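Wooden bowl

A wooden bowl is an open vessel made from a single piece of wood or from several pieces glued together. It is used for preparing, serving, or storing food and for holding small objects. Most modern wooden bowls are turned on a lathe. Older methods include carving with an adze and gouge, and hollowing by controlled burning followed by scraping.

Materials

Closed-grained hardwoods are preferred for bowls that will hold food. Maple, beech, birch, sycamore, and cherry are common in commercial production. Open-pored woods such as ash and red oak are used for dry goods and decorative ware, as their pores take in liquid and are harder to clean. Softwoods dent easily and may give a resinous taste to food. Bamboo, a grass, is cut into strips and laminated before shaping, and products made from it are usually sold together with wooden bowls.

Wood shrinks very little along its length as it dries and much more across the grain. The tangential movement is greater than the radial movement, so a bowl turned from fresh wood becomes slightly oval. Some turners accept this shape as part of the finished work.

Production

In the two-stage method, a blank is cut from a log with the pith removed and is rough-turned while still green, meaning unseasoned. The wall is left at one tenth of the diameter. A rough bowl 28 cm across is therefore given a wall of 2.8 cm. The end grain is sealed with wax, and the piece is stored with limited air flow until its weight becomes stable. It is then remounted, turned true, and sanded.

Side-grain bowls, in which the fibers run across the opening, are the usual type. End-grain bowls have fibers running from rim to base and are more likely to crack at the bottom. Segmented bowls are built up from rings of small glued pieces, which reduces waste and permits large diameters from narrow stock.

The lathe speed is set according to the diameter and balance of the blank. Large, uneven blanks are started at 300 revolutions per minute or less. Smaller pieces are finished at 1,000 revolutions per minute or more.
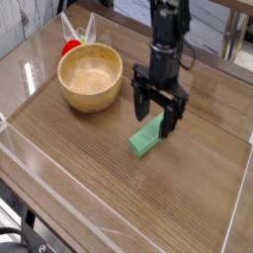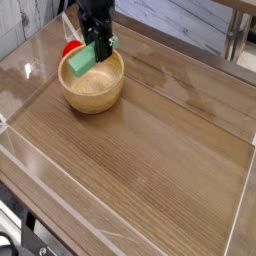
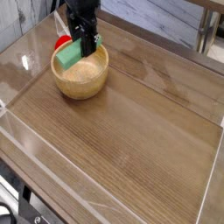
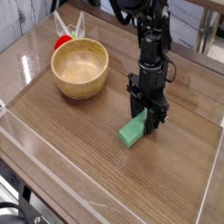
Green rectangular block; all four pictures also show a light wooden bowl.

Finishes

Bowls intended for food are left bare or treated with mineral oil, walnut oil, tung oil, or a blend of oil and beeswax. Drying oils harden in the wood by reaction with oxygen. Mineral oil does not harden and must be renewed. Lacquer and shellac form a surface film and are more common on display pieces, although lacquered bowls for hot food have a long history in East Asia.

Regional forms

The Trunstead bowl is a low, thick-walled form with a flat base and no foot. It was made in beech for dairy use, and worn examples often show a darkened ring below the rim. The Skireck bowl is deeper and has a turned foot and two incised lines on the outside. Sets of 4 nested Skireck bowls were cut from one blank with curved coring tools, beginning with the smallest.

In factory ware, the MacLeod pattern is a straight-sided bowl with a rounded rim. The Rita pattern differs from it only in having a recessed base.

Care

Wooden bowls are washed by hand in warm water and dried upright. Prolonged soaking raises the grain and can open glue joints. Dishwashers and microwave ovens cause rapid changes in moisture content and may split the wall. Fine scratches can be sanded out and the surface oiled again.

See also

Treen
Woodturning
Burl
Dough trough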